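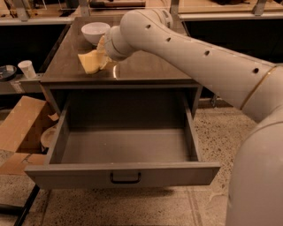 The comment from the Kolness bench is that the oak samples went grey because the wash was too alkaline, and that the tannin has nothing to do with it. Written under my last entry in pencil, unsigned. I don't agree, but it is worth testing before we mix any more.

Jul 22, 2024

Iron stain on oak, second round.

Made up the vinegar and wire wool solution again, same jar as before, left with the lid loose. Strained through a coffee filter twice. The first batch had bits in it and they left black specks in the grain – sanding didn't shift them.

Cut 20 offcuts from the Nurberg board, all planed the same day, sanded to 80 and then wiped with a damp cloth to raise the grain. Half left bare, 10 brushed with strong black tea first and allowed to dry overnight.

Washed half of each group with soda solution, as the note suggests. The rest had plain water only.

Results so far:
Tea, plain water: near black, even, slight blue in daylight.
Tea, soda: same colour, perhaps a touch browner at the ends.
Bare, plain water: grey with streaks along the sapwood.
Bare, soda: grey with streaks. Can't tell it from the one above.

So the soda makes little difference on this board and the tea makes a lot. Kolness had their oak from Tornimex, a different board altogether, and that may be where we part ways. Would like an offcut if there is one going.

Diluted one cup of the stain with 1000 ml of water to see how pale it would go. Pleasant silvery colour on the bare oak, but it dried patchy. Two coats were no better than one.

Oil goes on next. Rind want the shelves in September and they have only seen the colour unoiled, so they need a finished piece before we start on the long boards. Oil darkens the grey more than the black.

Brush with the green handle is now for iron only. Please don't use it for shellac.

To do: label the backs, order tea, ask Kolness how strong their soda was.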